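**HELP WANTED: pantry packers, Denen food shelf, evening + morning shifts**
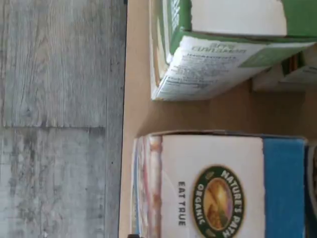
*Cereal, lying on its side in the cardboard.*

Need people for February. Paid, part time, no experience needed. Reading this on the board by the stairs? Same ad as the one online, don't apply twice please.

## The job

Packing dry groceries into boxes for home delivery. Cereal mostly, also pasta, rice, crackers, canned stuff. We do 68 households now and going up to 93 when the Orbán Street route starts, so the two of us who pack can't keep up.

What you'd be doing:

- folding and taping cartons (flat stack by the back door)
- pulling items off the shelf by the household sheet
- cans first, cereal last. Cereal boxes go flat or on their side, never under cans
- checking dates and ingredients against the allergy notes
- label on the short end, then onto the cart
- sweeping up after, floor clear before the driver gets in

The ingredients part matters. Some households can't have nuts, some no wheat, one no cinnamon. You have to read the small print on every box even if it's the same brand as last time, recipes change. If the print is too small for you there's a magnifier on a string at the table. Not sure? Set it aside and ask Kirsty.

## Shifts

Morning: 7:00 to 10:30
Evening: 5:00 to 8:30 pm

Pick one or both. Two shifts a week minimum. Evening is the one we're really short on. Mornings are mostly coverd but will take names for a backup list.

## Pay

$61 per shift, flat, paid every other week. If we finish early you still get the full amount. Training shift is paid too. Bus pass if you come from outside town, bring it up when you call.

## You

- 16 or over (under 18 we need a signed form, Kirsty has them)
- can lift a full carton, 25 lb or so, onto a waist high cart
- ok standing most of the shift, stools available
- read English labels. Other languages a big plus for the delivery notes
- closed shoes!! no sandals, we've had a can on a toe already
- wash hands, hair tied back, gloves are here

Not needed: resume, car, references. Previous warehouse work is nice but we pack our own way so you'd be learning it over anyhow.

## Also looking for

One person for the inventory sheet, maybe 3 hrs a week, can be done sitting down. More than 1,000 items on the shelves and the list is a mess. Spreadsheet skills, patience. Esko Hirvonen did it until he moved over to driving, he'll show you where everything is. Same hourly rate as packing, more or less, we'll work it out.

## How to apply

Come by during any shift and ask for Kirsty McAlister or Valbona Stoyanova. Side entrance, the front is locked. Or leave a note in the Denen mailbox with:

- your name and a phone number
- which shift(s)
- when you can start
- anything we should know (back trouble, food allergies, school schedule)

We call everyone back, usually in the evening after packing. If you get a voicemail from Valbona call the same number back, dont text, it's a landline.

Ad stays up until we have four packers. Two spots filled so far.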